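The owner of the small tea shop in Kiltton receives me in her living room, where she also does the accounts. She opened in March with 18 kinds of tea and very little money.

"I was afraid each morning," she says. "The first week I sold to my neighbours only."

Today she buys from a grower near Tescombe and pays him the same day. "He trusted me when the bank did not. This I don't forget." 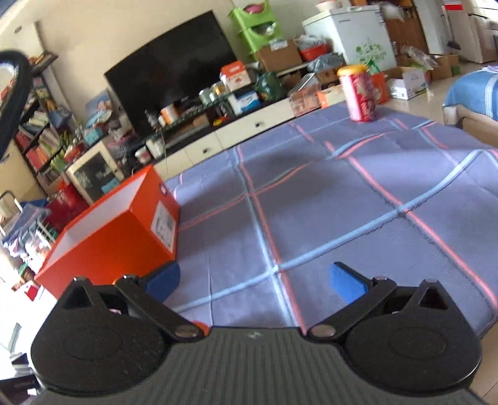 Plans for a second shop

"Maybe in Eltov, but not yet. First I want to sleep."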